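5.3 Stacking task with tissue boxes

Before you start this section, finish the gripper calibration in 5.2. The Brirna two-arm station must be in Ready mode, and both arms must hold their home position for at least 9 seconds without an alarm. 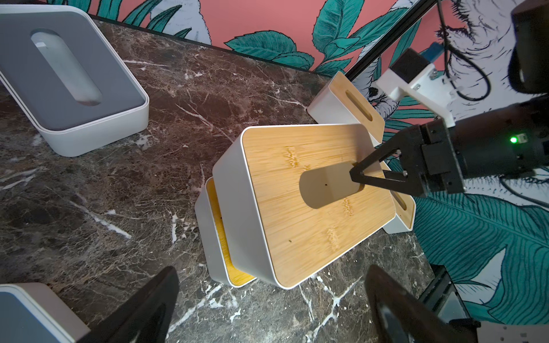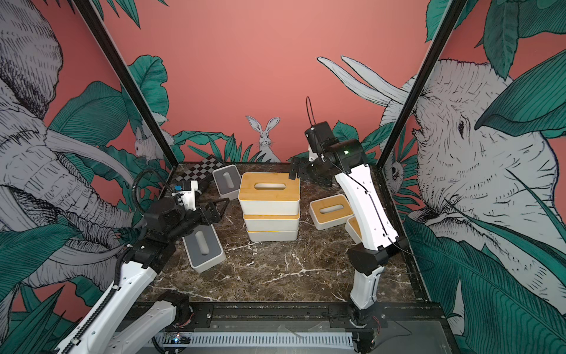
Figure 5-3. Tissue boxes with bamboo lids on the station table, with the grippers close to them. First: wrist view. Second: fixed camera view.

1. Open the Solanki control page and choose Tasks, then Stacking. The default speed is 18 percent. Please keep this value for the first run.

2. Put the boxes on the table inside the reach of both arms. They can lie at any angle. Boxes with bamboo lids and boxes with gray lids can be used together.

3. Check the two views on the screen. In the wrist view, the slot of the box to be picked must be visible between the fingers or in front of them. If it is not visible, move the arm with the jog buttons.

4. Press Teach and guide the gripper to the slot. The fingers enter the slot closed, and then they open against its inner edge. Save this point as P1.

5. Guide the gripper to the place of the stack and save this point as P2. For each new layer, the program adds the box height to P2 by itself.

6. Press Run. Keep one hand near the stop button until the first box is released.

Note: A small angle between the boxes of one stack is allowed. If the angle becomes bigger with every layer, repeat 5.2.

Note: The patterned wall panels from Pimthorpe can stay mounted during teaching. Do the camera check again after you change a panel.

CAUTION: Do not reach over the front rail while an arm is moving.

CAUTION: Do not use the slot grip for a load of over 188 grams. For heavier boxes use the side grip (see 5.4).

If error 24 appears, the fingers did not find the edge of the slot. Press Reset and teach P1 again.

Section revised 08/06/2025, Trinity Lyons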